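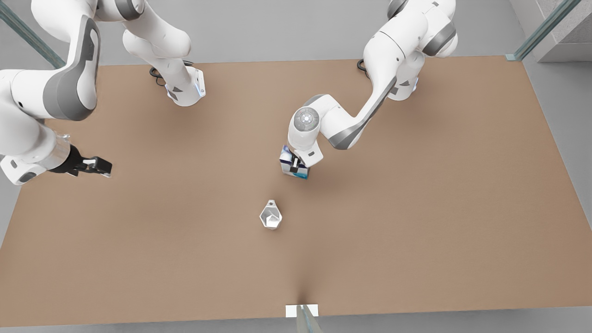

Week 6: Who gets counted, and who decides

Notes for the seminar on equality policy and public administration

Okay, this week we leave the big theory behind for a while and go down to the level of the form. I mean the paper or online form you fill in when you apply for a housing allowance, or report your boss, or sign your kid up for daycare. I got interested in forms years ago when I was temping in a town office (badly paid, great gossip), and I've never really gotten over it.

Please read the Hinrichs chapter before you come. Anneliese Hinrichs writes long sentences, so give yourself an evening. The part I care about is the middle, where she follows one complaint from the front desk to the final letter. You can skim the history of the ministry at the start.

The Woron case

Woron is the mid-sized town we'll use all month. The council there set up a single office for discrimination complaints, and in its first year the office took in 347 of them. Each one had to go under one heading: sex, age, disability, ethnic origin, religion, or "other." One box, one tick. Rodica Marinescu went back through the files and found that 124 had been put under "other," which made it the biggest heading of all!

So what was in there? Mostly people whose story didn't fit a single box. An older woman with a hearing problem who was passed over for a shift. A Roma father turned away at a clinic when he came in with his disabled son. The clerks weren't being lazy, by the way. Marinescu interviewed 22 people who worked with the files, and plenty of them wrote long notes in the margin trying to save the information. The margin notes never made it into the yearly report.

I'd like us to spend a good chunk of the hour on that gap between the margin and the report.

Two answers

Emilian Pascu thinks the fix is easy enough: let people tick as many boxes as they want. The council in Sotwood did this, and complaints under "other" dropped a lot. Pascu is pretty cheerful about it.

Oana Pîrvu is not cheerful. Her point is that the law behind the form still asks for one ground, so a case with three ticks gets boiled down to one anyway when it reaches the lawyer, only later and out of sight. She wants the law changed first. I go back and forth on this (I was with Pascu last year, I'm leaning toward Pîrvu now), so don't go hunting for the answer I want.

Words to know

Ground: the legal reason a person says they were treated unfairly.
Single-ground model: each case is handled under one ground.
Additive model: grounds are stacked up, one plus one.
Residual category: the "other" box, and everything that ends up in it.

For the discussion

Bring a real form from any public office. Old ones are fine, and so are ones in a language the rest of us can't read. Think about who would get stuck filling it in, and at which line.

Tiburcio Palacios is presenting on the Skallow tenants' survey, so we'll start with him and leave time for questions. The short paper is due at the end of May, 2 pages, normal margins please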